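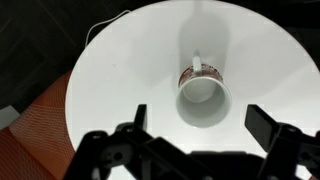
2. Method

The study looked at how easily a patterned cup can be told apart from a pale table, as part of the Prarnolness common room project. Glare and low contrast had been raised by residents in August. A round white table was chosen to match the furniture already on order from Gourlay. Lamp output was set at 2000 lumens for all trials.

Each cup was placed in one of 3 positions: upright, on its side, or upside down. Observers stood 2 metres from the table and marked the outline of the cup on a printed sheet.

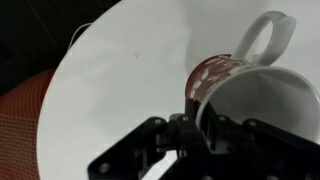
The sheets were scored against a tracing made beforehand. A total of 46 were accepted. Sheets with no clear outline were set aside and are listed in the appendix.

3. Results

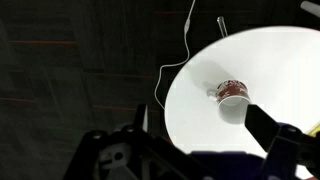 Contrast depended more on position than on lamp angle. Upright cups were often missed at the rim. On its side, the cup shows its dark red print against the white top, and this part of the outline was traced well. The rim and inside are pale, with only soft grey shading, and errors were largest there. Gebhard Widmer checked the scoring on November 19, 2025.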